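How to set up a two-basket sorting task for your robotics club

I help run the robotics club at Gultstead, and the question I get most from other clubs is what to do once the arm moves and everybody is tired of making it wave. My answer is always sorting. Two baskets, a few things from the kitchen and the desk drawer, and you have a project that can fill a whole semester (ours did, and then it spilled into July).

I'm assuming you already have an arm with some kind of hand on it and a way to drive it, either by teleop or by playing back recorded poses. If you're not there yet, get comfortable with that first and come back!

What you need

A table with a plain top. Ours is white, and I really recommend it if you plan to use a camera later on.
Two matching baskets. Matching is the fun part, and I'll get to that.
A handful of objects from two categories. We went with fruits and office supplies.
A marker for the table. Test it in a corner first, please – we have one table that will say "left" until the end of time.

Step 1: Find out what the arm can reach

Before you put anything down, drive the hand out to the left, out to the right, and low over the middle of the table. Go slowly. You want to know where the elbow starts to complain, and it will be closer in than you think. Our first layout had a basket 5 inches past the point where the wrist could still turn over, so we spent an entire afternoon dropping things on the floor next to it.

Step 2: Place the baskets and label the table

Put one basket on each side with a wide gap between them. Then write the category names right on the table in front of them. We used to tape labels to the baskets, but then the baskets got swapped and the labels went along for the ride, and half our notes were wrong. With the words on the table and two baskets that look the same, the place is what counts, and your students have to tell the program that.

Step 3: Pick your objects

Start with three. I like one long thing, one round thing and one thing with a hole in it, since each of them wants a different grip. Mix the categories too, and set everything down in the gap in no special order. If you line the fruit up beside the fruit basket every time, your students will write code that only knows how to go left, and they'll be very proud of it.

Step 4: Make the first grab

Go for the long object first. Bring the hand in from above with the fingers spread, stop just over the object, and only then curl them. The hovering pause feels silly but it's where you catch most of your mistakes. Watch the thumb as well, because it likes to get to the table before the fingers do.

We use a banana for this one, with a red fruit and a roll of clear tape waiting nearby:
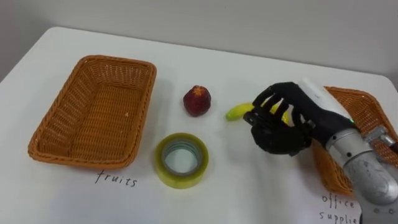

Step 5: Log every try

Write down the object, the basket it was meant for and where it ended up. We did 69 tries before we changed a single line of code, and 18 of those went wrong in the same way: the fingers closed too early and pushed the object along the table. I'd never have spotted that just by watching.

After that, move the objects around and do it all again. By the end of the semester our log had 171 lines in it, and the tape was still giving us trouble. If your group has a good way to pick up a roll that's lying flat, write to the club – I'd love to hear it.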